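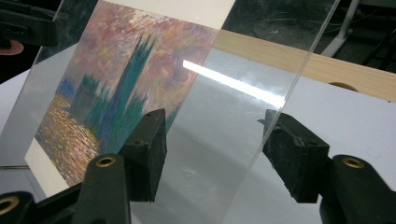 4.2 Thin transparent stock

The Bamov hand-held gripper is sold by Tusico as a kit: two finger assemblies, a handle, a camera mount and a bag of spare pads. We reviewed the kit over April using the sleeving task from Section 3, in which a printed art card is handled together with a clear plastic sheet. The supplier lists paper, film and light board as suitable materials.

Figure 3. Clear sheet held along its lower edge between the two pads, with the printed card behind it. Glare from the overhead light crosses the plastic.

Each operator made 50 recorded grasps on the sheet. Of the 500 grasps in the full set, 37 were rejected at labelling, most of them for a sheet edge that could not be located in the wrist view. The colours of the print stay readable through the plastic, and the labelling tool often took the border of the card for the border of the sheet. Glare was a lesser problem – a bright streak hides part of the surface but seldom the edge itself.

The black pads have a rough face that grips film well at low force. They are wide for this kind of work. On sheets held near a corner, one pad tended to close before the other had full contact, and the sheet turned slightly in the grip. The Živković pads tested in Section 4.1 are narrower and did this less often, but they marked soft plastic.

Changing a pair of pads took 20 minutes with the tools supplied. The manual gives no torque value for the screws.

Contact: Toàn Đoàn, Skatside | © 2021 | Back to top

Filed under: Grippers & End Effectors

Related items
Pad wear on hand-held grippers
Finding clear film edges in wrist camera views
Tusico kit review: handle and camera mount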